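**Podeo-Rundbrief, 12. Juni 2020**

## Schwarz, schwärzer, frisch gefärbt

In der letzten Ausgabe hatte ich nebenbei erwähnt, dass ich meine alte schwarze Leinenbluse wieder dunkel bekommen habe, und seitdem ist das Postfach voll. Womit gefärbt? Im Topf oder in der Maschine? Geht das auch mit Wolle, und was ist mit den Nähten? Also gut, dann gibt es diesmal ein ganzes Stück über Schwarz, und ich freue mich seit Wochen darauf, denn über keine andere Farbe kann ich so lange reden!

Angefangen hat es bei mir im März mit einem Stapel, den ich immer nur »die Traurigen« genannt habe: Sachen, die als Schwarz gekauft und dann über die Jahre zu etwas anderem geworden sind. Legt einmal alles, was ihr an Schwarzem besitzt, nebeneinander ans Fenster. Bei Lampenlicht sieht das alles gleich aus, bei Tageslicht habt ihr plötzlich eine Palette vor euch. Meine Strickjacke war braunstichig, das T-Shirt vom Chorwochenende eher Flaschengrün, zwei Hosen gingen ins Violette und die Bluse war schlicht grau geworden, ein ziemlich schönes Grau übrigens, beinahe hätte ich sie so gelassen.

Dass Schwarz so unterschiedlich verblasst, hat einen guten Grund. Die schwarzen Farbstoffe aus der Packung und aus der Fabrik sind oft Mischungen: ein tiefes Blau, dazu Rot, Orange oder Gelb, in der Summe bleibt für das Auge kaum Licht übrig. Die Anteile halten aber verschieden gut. Was sich zuerst auswäscht oder in der Sonne ausbleicht, fehlt dann, und der Rest zeigt seine eigene Farbe. Man kann das mit einem Kaffeefilter und einem Tropfen angerührter Farbe wunderbar sichtbar machen. Tropfen in die Mitte, ein wenig Wasser nachgeben, warten, und am Rand wandern bunte Ringe nach außen. Ich habe das an einem verregneten Nachmittag mit allen Packungen gemacht, die im Haus waren, und die Filter hängen jetzt an der Küchenwand.

### Ein kurzer Umweg in die Geschichte

Ein wirklich tiefes Schwarz war lange Zeit etwas Teures. Mit Gerbstoffen, etwa aus Galläpfeln oder Rinde, und Eisen ließ sich Stoff zwar dunkel färben, aber das Eisen greift auf die Dauer die Faser an, und alte Textilien sind manchmal genau an den schwarzen Stellen zerfallen. Wer es sich leisten konnte, ließ erst blau färben, mit Waid oder Indigo, und darüber dann mit Krapp und anderem, Schicht um Schicht. Später kam Blauholz aus Mittelamerika dazu, und am spanischen Hof trug man im 16. Jahrhundert ein Schwarz, das alle anderen Höfe auch haben wollten.

In Skulta, wo ich vor ein paar Jahren in der kleinen Färbestube hospitiert habe, wird noch so gearbeitet. Erst kommt die Wolle in die Küpe und ist beim Herausziehen gelbgrün, an der Luft wird sie blau (ich könnte da den ganzen Tag zusehen!), und am nächsten Tag geht sie in den Sud aus Blauholz. Das Ergebnis ist ein Schwarz, in dem man das Blau nicht sieht und doch irgendwie merkt. Ein Strang davon liegt in meiner Schreibtischschublade. Ich habe ihn nie verstrickt und werde es wohl auch nicht tun.

### Was sich nachfärben lässt

Jetzt aber zum Praktischen. Das Wichtigste steht auf dem Etikett in der Seitennaht:

- **Baumwolle, Leinen, Viskose** nehmen normale Textilfarbe sehr gut an. Viskose sogar so begierig, dass sie oft dunkler wird als der Rest im Topf.
- **Wolle und Seide** brauchen eine Säurefarbe und etwas Essig und mögen keine Temperatursprünge. Bitte nicht in die Maschine zur Baumwolle.
- **Polyester** bleibt mit gewöhnlicher Farbe, wie es ist. Es gibt Spezialfarben, die im heißen Topf funktionieren, das ist ein eigenes Thema für einen anderen Rundbrief.
- **Mischgewebe** ist eine Überraschung. Mit viel Baumwollanteil wird es dunkler, aber leicht meliert.
- **Elasthan** in kleinen Mengen, wie in den meisten Hosen, hat bei mir nie gestört, solange es nicht zu heiß wurde.

Und die Nähte! Nach denen wurde am häufigsten gefragt. Nähgarn ist fast immer Polyester, es bleibt also in der Farbe, die es hat. Bei schwarzen Sachen ist das ein Glücksfall, denn das Garn ist meist noch so schwarz wie am ersten Tag, während der Stoff drum herum verblasst ist. Nach dem Färben passt beides wieder zusammen. Nur wer eine helle Hose schwarz färbt, behält helle Steppnähte, was bei Jeans übrigens prima aussieht.

### Im Topf

Ich färbe am liebsten im großen Emailletopf, der bei uns zu nichts anderem mehr benutzt wird. Für kleine Mengen könnt ihr euch an meine Notizen halten, sie sind für eine Bluse oder zwei T-Shirts gedacht und ersetzen natürlich nicht den Beipackzettel eurer Farbe:

1. Das Stück waschen, ohne Weichspüler, und nass lassen.
2. Die Farbe in einem Glas mit heißem Wasser anrühren und durch ein altes Sieb in den Topf gießen. Die Klümpchen sind die Ursache fast aller Flecken, die ich je produziert habe.
3. 200 g Salz darin auflösen, ganz einfaches, ohne Jod.
4. Den Stoff entfaltet hineingeben. Er soll sich frei bewegen können, lieber zweimal färben als quetschen.
5. Rühren. In der ersten Viertelstunde ohne Pause, danach alle paar Minuten.
6. Nach einer Stunde herausnehmen und spülen, bis das Wasser klar ist. Das dauert. Dann noch einmal spülen.

Handschuhe braucht ihr von Anfang an, auch beim Anrühren. Meine Fingernägel vom März waren zu Ostern noch grau.

In der Maschine geht es bequemer und meist gleichmäßiger, vor allem bei Hosen und Jacken, die im Topf zu sperrig sind. Danach einmal leer durchlaufen lassen und als Nächstes nichts Weißes waschen. Ich habe zur Sicherheit eine Ladung Putzlappen hinterhergeschickt, die jetzt ein vornehmes Taubenblau haben.

### Schwarz länger behalten

Noch schöner ist es, wenn man gar nicht so oft färben muss. Auf links drehen, Reißverschlüsse schließen, dreißig Grad, kurzer Schleudergang. Ein Waschmittel ohne Bleiche, flüssig, denn Pulver hinterlässt gern helle Spuren in den Falten. Und getrocknet wird im Schatten! An meiner Leine auf der Südseite hatte eine Hose nach einem einzigen Sommer auf der einen Seite eine deutlich andere Farbe als auf der anderen. Seitdem hängt alles Dunkle unter dem Vordach.

Viel von dem, was wir für Verblassen halten, ist außerdem aufgerauter Stoff. Die abstehenden Fäserchen fangen das Licht und lassen alles grauer wirken, besonders an den Knien, am Po und dort, wo die Tasche an der Hüfte scheuert. Ein Fusselrasierer bewirkt da manchmal mehr als jede Farbe. Probiert das zuerst aus, es kostet zehn Minuten. Bei meiner Strickjacke war die Färberei danach überflüssig, und der kleine Fusselberg im Auffangbehälter war unverschämt befriedigend.

Bürsten hilft auch, vor allem bei Wollhosen und Mänteln. Ich nehme eine Bürste mit Naturborsten aus Brernedard, wo es auf dem Markt einen Stand gibt, an dem man für jede Faser die passende in die Hand gedrückt bekommt. Immer in eine Richtung, von oben nach unten, und danach über Nacht auslüften lassen. Waschen muss man den Mantel dann erst im Frühling, wenn überhaupt.

### Das große Auslegen

Für den nächsten Rundbrief habe ich eine Bitte an euch, und ich bin furchtbar gespannt. Sucht eure schwarzen Sachen zusammen, breitet sie auf dem Bett aus und sortiert sie nach Farbstich: bräunlich, grünlich, rötlich, bläulich. Schreibt mir dann, was auf dem Etikett steht und wie das Stück heute aussieht. Podeo hat inzwischen 2000 Leserinnen und Leser, und wenn auch nur 100 davon mitmachen, bekommen wir eine wunderbare kleine Übersicht, welche Fasern wie altern. Meine Vermutung: Baumwolle geht ins Grau und Viskose ins Rötliche. Vielleicht liege ich völlig daneben! 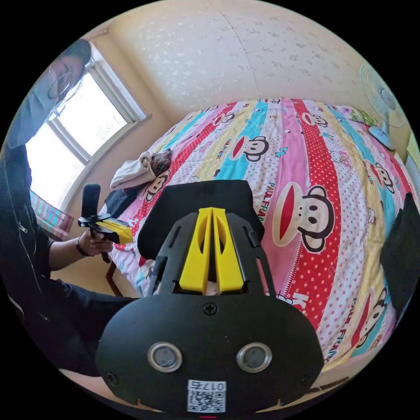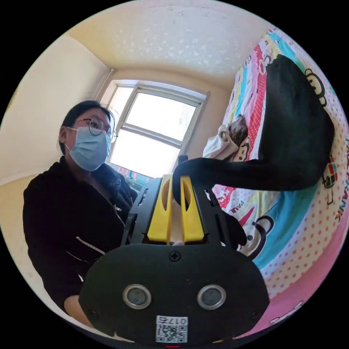 *Schwarz im ersten Bild als Jacke mit weißem Zipper, im zweiten als langes Stück quer über dem Bett, wohl eine Hose oder Leggings.*

Farbe bestelle ich bei Cuesta, dort gibt es das Schwarz auch in kleinen Dosen zum Ausprobieren. Im nächsten Rundbrief kommt dann neben euren Ergebnissen auch die Anleitung für den Kaffeefilterversuch, mit der Liste, welches Papier die saubersten Ringe macht. Einsendungen bitte wie immer als Antwort auf diese Mail.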